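Skip to content
Search Search for: Search

Drallus pauses egg-handling demo cell after gripper release fault, issues interim safety notice

FOR IMMEDIATE RELEASE

Sunday, October 21, 2018

Drallus has stopped unattended running of its egg-handling cell, known internally as Zamani, following a release fault in which the gripper opened while the arm was still traveling. No one was hurt. Two eggs were lost. The arm itself was not damaged and stayed inside its set work area the whole time.

The company is putting this out now, before the full review is finished, because partner sites run the same control software and need to know what to check on Monday morning.

What happened

The cell was running a simple pick and place job, eggs from plate to carton, one at a time. During a repeat run the controller got a "placed" signal before the arm had reached the carton. It did what it is told to do with that signal. It opened the fingers. The egg dropped from travel height.

The operator on shift, Golnar Salehi, saw the drop and reached for the stop. The arm had already begun the next cycle by then and a second egg was released the same way before motion ended. Time from first release to full stop was 7 seconds, per the log. That is too long and Drallus is saying so plainly.

"The egg is not the issue. An arm that thinks it's done when it isnt is the issue," said Hooman Kazemi, head of engineering at Drallus. "If that had been a glass jar, or a part with an edge on it, with a person leaning in to swap cartons, we'd be writing a very different notice."

What we know so far

Cause not confirmed. Working theory is a stale status message. The gripper module, supplied by Dosteck, reports its state to the arm controller over a shared line, and under heavy traffic an old message from the previous cycle appears to have been read as a new one. Engineers have brought the fault back on the bench in 2 of 22 test runs with traffic turned up. Never yet with traffic at normal levels, so the trigger on the day is still open.

Dosteck was told the same evening and has an engineer working with the Drallus team. Both firms have agreed that neither will push a fix to customer sites untill the other has tested it.

Also under review: why the arm went into a second cycle at all. There is a check which should have compared finger position against the job step. It was in the May release. It had been switched off in this cell's setup file during tuning and not switched back on. That one is on us.

Testing now

Supervised tests have restarted at reduced speed, one operator with a hand on the stop, one watching the log. Same job, same kind of load. Eggs were kept as the test item on purpose, a bad release shows up right away and does no harm to the fingers. 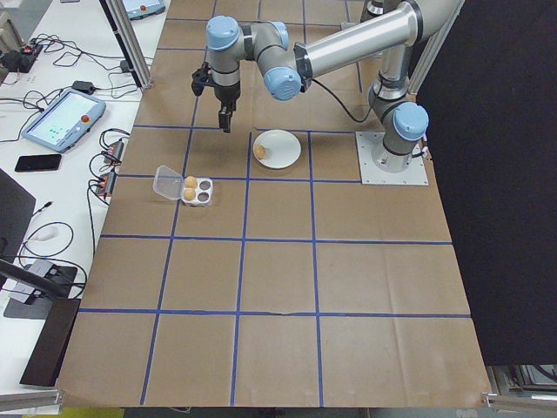 Drallus test cell: the gripper over the work table, with a brown egg on the plate and two more in the open carton.

Soudabeh Moradi, who leads the test group, said the supervised runs would go on until the team could make the fault happen on demand and then make it stop happening.

"People want a date. I don't have one," Moradi said. "We had a patch that looked good on Thursday and we threw it out, it only made the fault rarer. Rarer is worse. You stop looking for it."

Interim steps for partner sites

The following apply to every site running the Zamani software with a Dosteck gripper module, starting now:

- No unattended running. An operator stays within reach of an emergency stop for the full job.
- Speed held at the reduced setting. Do not raise it to make up lost time.
- Open the setup file and confirm the finger position check is ON. Send a copy of the file to Drallus support either way.
- Nobody reaches into the work area to move plates, cartons or parts unless the arm is stopped at the pendant. A pause between cycles is not a stop.
- Save logs before any restart. Restarting clears the message buffer, and we need the buffer.

Sites using other gripper modules are not thought to be affected but should run the setup file check anyway. It takes a few minutes.

Trelten, the packing firm due to take the first production cell, has been briefed and has agreed to hold its installation. Nicanor Huenchumán, operations manager at Trelten, said the delay was the right call.

"We were going to have folks standing next to this thing all day," Huenchumán said. "I'd sooner have it late. What I did ask for is the raw logs, not a summary, and they sent them over the same day."

Trelten staff who had been booked for operator training will still get it, on the schedule already sent out, with a longer section on stopping the arm and on what the pendant does and does not tell you about the gripper. Drallus is paying for the extra hours.

Next update

Drallus will post a further notice when the cause is confirmed, or sooner if any site reports a similar release. Sites that have seen anything like it in the past, even once, even if it looked like a fumble by the gripper, are asked to get in touch. Two partners have already called with old logs and we thank them. Those logs are being read now, no result to share yet.

Customers will not be charged for support time tied to this notice.

Media and partner contact: Soudabeh Tabrizi, communications, Drallus. Partner sites with a safety question should call the support line first and not wait on email.

About Drallus
Drallus builds small robot cells for food packing and light assembly. Zamani is its software for pick and place jobs involving fragile goods.

###

Get Drallus news in your inbox. Enter your email address Subscribe
You can unsubscribe at any time.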